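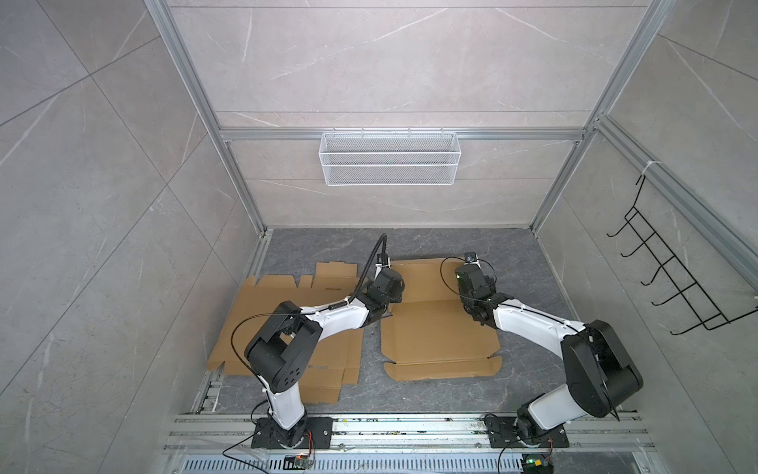
Dosthorpe Building, Walk-Through Checklist, Fire and General Safety
Completed 2 Mar 2024 by Zihan Tian
Area covered: ground floor and mezzanine, 3,804 sq ft
Marks used: OK, FIX (owner named), N/A

EXITS AND ROUTES

1. Front door opens fully from inside without a key. OK
2. Rear door opens fully from inside without a key. FIX (Luketti). Opens, but drags on the threshold for the last few inches. Needs a shoulder. It was dragging in February too. Plane the bottom edge or lower the threshold plate.
3. Corridor kept at full width. OK. The coat rack has been moved since the last walk-through. Keep it where it is now.
4. Exit signs lit. FIX (landlord). Sign over the mezzanine stairs flickers.
5. Emergency lights come on when test button is held. OK, all units. The one by the restroom is dimmer than the others and should get a new battery before the next check.
6. Stair treads and handrail tight. OK. Nosing on the bottom step is worn but not loose.

EXTINGUISHERS AND ALARM

7. Each extinguisher on its hook, pin in, gauge in the green. OK
8. Service tags in date. FIX (Nulico). Unit 247, by the kitchenette, has a tag I can't read. Water got to it. Nulico can look up the number and send a new tag.
9. Pull station by the front door not blocked. OK
10. Smoke detector covers off, no paint on heads. OK
11. Alarm panel shows normal. OK at time of check.
12. Monthly log filled in. FIX (Luketti). February line is blank.

STORAGE AND WASTE

13. Packing cardboard broken down flat. OK in most places. Boxes outside the supply closet were still made up, with other boxes inside them. Flatten the same day they're emptied.
14. Nothing stacked within 18 inches of a sprinkler head. FIX (Luketti). Top shelf of the supply closet is too high. Take the paper towels down.
15. Cardboard kept away from heaters and panels. OK
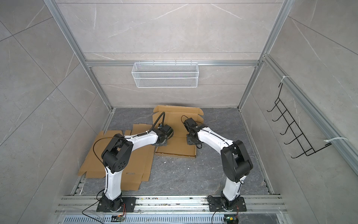

Flattened cardboard on a dark gray floor.

16. Oily rags in the lidded metal can. OK. Lid closes by itself.
17. Outside dumpster lid closed, nothing against the wall. FIX (all tenants). Two pallets leaning on the siding under the window.
18. Flammables cabinet latched, list on the door current. OK. List has a can of lacquer crossed out by hand with no date. Date it.

ELECTRICAL

19. Breaker panel has 36 inches clear in front. OK
20. Panel directory matches circuits. FIX (landlord). Breaker 9 says "sign". There has not been a sign on that side in years.
21. No extension cords used as permanent wiring. FIX (Luketti). Kitchenette microwave. Same comment as last time.
22. GFCI outlets trip and reset. OK
23. Cover plates in place. OK, one cracked by the mop sink. Still covers.

FIRST AID AND OTHER

24. Kit stocked. FIX (Luketti). Burn gel expired. No medium gloves.
25. Eyewash bottle sealed and in date. OK
26. Roof access ladder locked. OK
27. Parking lot light on timer. N/A, checked in daylight.

Items marked FIX are due before the next walk-through. Item 2 should not wait that long. Send me a note when each one is closed and I will initial the sheet on the board.

251 shares
3 comments

Bradley Hollis
The rear door is the frame, I think. It sticks worse after rain. I have a plane and can do it, but if the frame is moving it will be back by summer.

Ásgeirsdóttir
Pallets are ours, they go out with the next pickup. Can we get a key to the flammables cabinet or does it stay with the landlord?

Zihan Tian
Stays with the landlord for now. Bradley, go ahead and plane it. I'll ask them about the frame.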